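关于我们

Nelunmont 是一家做双臂机器人作业规范的小公司，2657 号楼 2 层，和 Pavley 的检测室共用一条走廊。我们不生产机械臂，主要工作是替使用单位编写操作规程、验收条款和数据记录要求，并在自己的工作单元里逐条试过再交付。

公司由 Irfan Liem 和 Mairéad Ó Súilleabháin 创办。Irfan 以前在 Lekby 负责产线安全，Mairéad 做过多年标准文本的校订。现在全职人员 7 人，现场试验由 Hrvoje Đorđević 负责，文件归口在 Gervásio Toledo 那里。

我们的规程分成几个部分：

开机前。操作员核对急停、限位和夹爪型号，签字后才能上电。两条机械臂的工作区有重叠时，必须写明哪一条先动，另一条停在什么高度。

物品摆放。薄片类物品（纸袋、卡片、种子包）单独列一章。这类东西贴着台面，夹爪下压的深度和力度都要给出上限，不能只写“适当”。暂时不用的物品放回架子或收纳盒。

运行中。人员不得把手伸进单元内。需要调整物品位置时先暂停，确认两臂静止，再开门。

记录。每次试验保存编号、操作员、规程版本和中断原因。失败的试验同样保存，期限 30 天，到期由文件负责人决定是否归档。

规程每年 12 月统一修订一次，平时的改动以附页形式发出。现行版本于2023年10月17日生效，Tavares 的两个车间也在使用同一版本。 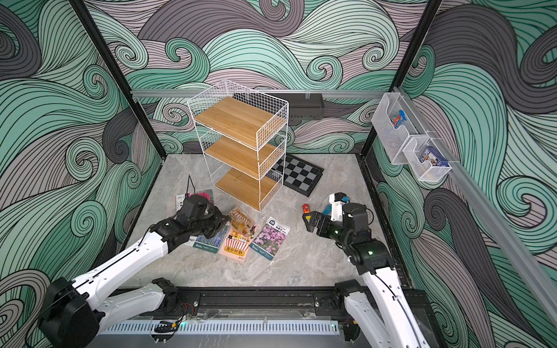
双臂单元作业：左臂夹爪下压至种子包处，右臂位于台面上方

我们也接受外单位来单元内试运行自己的规程。请提前把文本发给 Gervásio，写清楚物品清单和夹爪要求，他会回复可用时段。第一次来的人员要先听 Hrvoje 讲一遍现场规则，时间不长，但不能免。

对条文有不同意见的，可以直接写信，注明条款号。Wagner Vasconcelos 负责汇总来信，修订时逐条答复。

分享 7　评论 2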